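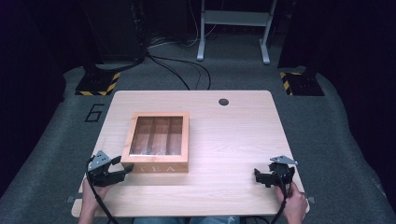 Heluvell Tea Corner Project
Progress report to the Chisholm Fund
April 2, 2020

Summary

This report covers the first half of the grant period. The grant pays for the setting up of tea corners in the common rooms of the Grosano buildings, along with the boxes, the tea, the small furniture and the printed cards that go with them. Work is on schedule except for the cards, and spending is below plan. We ask for one change to the budget, which is set out near the end.

Background

The application described the state of the common rooms before the project. Tea was kept in the cardboard cartons it was sold in, on whatever shelf had space. Cartons were left open, bags of different kinds were mixed together, and people who did not know the building had to ask where things were. The residents' survey put a proper place for tea second on its list, after better lighting. Lighting is being paid for out of the building budget and is not part of this grant.

The plan was to give every common room the same kind of box, filled the same way and kept on the same kind of table, so that anyone moving between buildings would know what to look for.

The boxes

We chose a wooden tea box with a glass lid and the word TEA on the front. It has three compartments. The finish is a light orange-tan, and the lettering is a soft gray-white that looks worn. Two people on the selection panel would have liked darker lettering that could be read from the doorway. The supplier, Irus, did not offer it, and we did not think it was worth paying for custom printing.

The glass lid was the main reason for the choice. In the earlier trial we used boxes with solid lids, and they were often left standing open so that people could see what was inside. With the glass, a person can look first and open the lid second. It also makes the refill round faster, as the person doing it can tell from above whether a box needs attention.

The panel also looked at a six-compartment box and a tin. The larger box took up too much of the table and would have meant stocking kinds of tea that few people drink. The tin was cheaper but had no dividers.

We ordered 37 boxes. All of them have been delivered and checked. Two had chipped corners and were exchanged by Irus at no cost. One more had a lid that did not sit flat, and we fixed that ourselves with a screwdriver.

Filling

Each box is filled with individually wrapped tea bags only. We decided this early and have kept to it. Unwrapped bags pick up the smell of whatever is next to them, and the peppermint in particular was getting into everything else during the trial.

The compartments are filled in this order, from left to right: black, green, herbal. Decaffeinated black was requested at two buildings. At those two it replaces green, which was hardly being used there. We would like to offer both, but three compartments is what we have, and adding a second box would crowd the table.

Bags are stood on edge and packed snugly enough that they stay upright, with room to get a finger in. Overfilling was a problem at first. The lid would close, but the wrappers bent against the glass and the first few bags tore when they were pulled out. The filling sheet now gives a top line to fill to.

Total use in the trial and the opening weeks came to 754 bags. Black tea was by far the most used at every site but one. We have adjusted the standing order to match and no longer buy the three kinds in equal amounts.

Tables

The application asked for money to buy new side tables for all of the rooms. After going through the storage rooms at Heluvell we found that we already owned enough light wood tables for most of them. They have rounded corners, which the safety checklist asks for. Reusing these is the largest saving in the report.

The tables came out of offices, and where there is a cable hole in the top it has been left as it was. We looked into plugging the holes and decided against it. A kettle cord can be run through if a table ends up near an outlet, although for now kettles stay on the kitchen counters.

Tops were washed with mild soap and dried by hand. Some had old tape marks, which came off with a plastic scraper. We tried furniture polish on one table and do not recommend it, as the box slid when the lid was lifted.

The box is placed toward the left of the table with TEA facing the chairs. This leaves the right side free for cups and a small dish for used wrappers. At one site the box was first set in the middle, and cups ended up on top of the glass. Moving the box over stopped it.

Sites

Eight common rooms are now fully set up, with box, table, cups and dish. The other rooms have their boxes in storage, labeled by building. They will be set up as the tables are cleaned and moved. Moving is the slow part. The elevator in the east building takes one table at a time and is shared with the laundry service in the mornings, so we do it after lunch.

Two rooms in the original list have been dropped. One is being turned into an office, and the other already has a tea cupboard that the residents like and asked us to leave alone. Their boxes will be kept as spares.

Cleaning and care

The glass shows fingerprints quickly. A dry cloth is enough on most days, and the refill person carries one. No spray is used on the boxes, since it runs down into the frame around the glass and leaves the wood rough. Once a month the compartments are emptied, brushed out and refilled, with the older bags put back at the front.

Cards

A printed card was to go beside each box, listing what is inside and who to tell when it runs low. The text is finished and has been approved. Printing is behind, as the first proof came back with the wrong paper and had to be returned. Until the cards arrive, sites are using a handwritten label on the wrapper dish, and this has worked well enough that we may print fewer cards than planned.

Spending

Boxes came in at the quoted price. Tea is slightly under budget. Tables are far under budget for the reason given above, with the only costs being cleaning supplies and felt pads for the feet. Printing has not been billed yet.

Request

We ask the Fund to let us move the unspent table money to two uses: a further year of tea for all sites, and a small stock of replacement glass for the lids. Irus sells the glass separately, and it can be fitted without sending the box back. No additional money is requested.

Next steps

Finish cleaning the remaining tables and move them into the rooms in the order on the site list. Put out the cards when they are delivered. Repeat the short residents' survey in June, using the same questions as before, and include the results in the final report.

The site list, the filling sheet and copies of the invoices are attached.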